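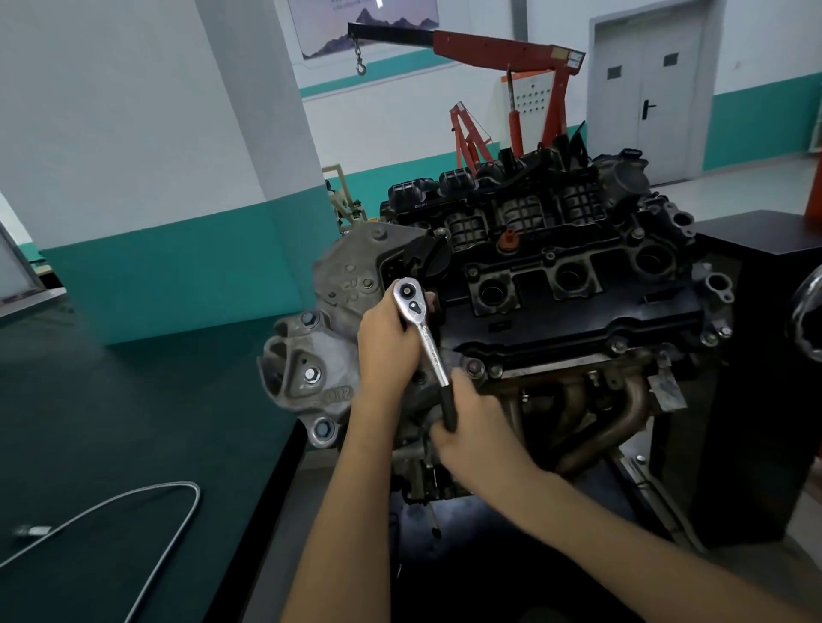
Kastivent build, shared workshop notebook
Entry for April, afternoon session
Present: Vandana Rathore, Flor Usuga, Daithí Phelan (until 4:30)

The purpose of this session was to establish the order of work at the front of the engine before any of it is written into the Kastivent arm program. The steps are to be carried out by hand with the ratchet until the sequence is agreed. Program version 3 remains in use for bench tests only.

Mount bracket and front cover. The bolts on the bracket sit at different depths, and the recessed one leaves little room for the socket to enter at an angle. The approach path in version 3 assumes a straight entry for all of them. F. Usuga will add a separate approach for the recessed position. The raised ribs on the cover should be entered in the collision model as solid, with five millimeters of clearance.
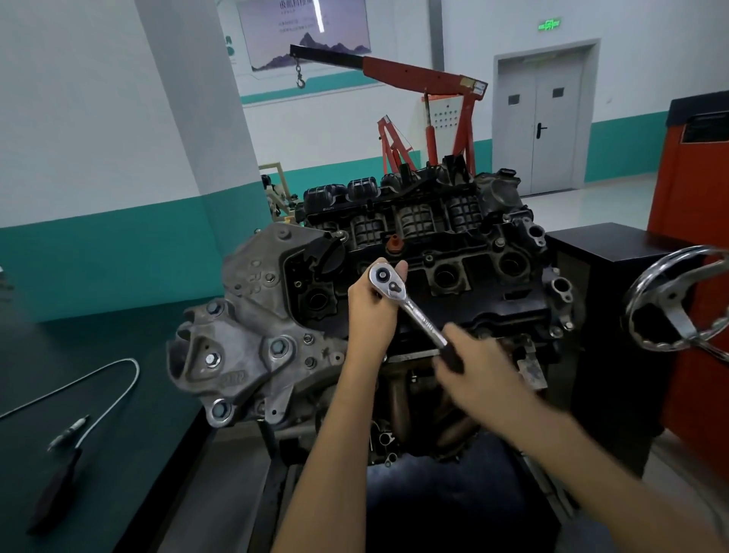
Grip. Both hands are used on the ratchet for this work, one at the head and one on the handle. A single arm cannot reproduce this. D. Phelan proposes a fixed support at the head, carried on the Duvusska bracket left over from the winter build. V. Rathore prefers a straight driver on the wrist and no ratchet motion at all. Both options are to be drawn up before parts are ordered from Pacheco.

Stand. The rotation of the engine must be locked before the arm is powered. The present checklist places this step after homing, and it is to be moved to the top of the page. The hand wheel also lies inside the arm's reach on the right side. Add a keep-out zone.

Log files. Run 234 stopped on a torque fault during the bench test on the spare plate. Threshold was set to 832 counts, copied from the old configuration and never checked against the new sensor. No further runs until M. Koval has repeated the calibration.

Open items
Recessed bolt approach: Usuga
Head support drawing: Phelan
Straight driver drawing: Rathore
Calibration of torque sensor: Koval
Checklist revision: Rathore, copy to V. Moldovan for signature

Socket set returned to the Drillow cabinet at 5:10. The 14 mm deep socket is worn and should be replaced.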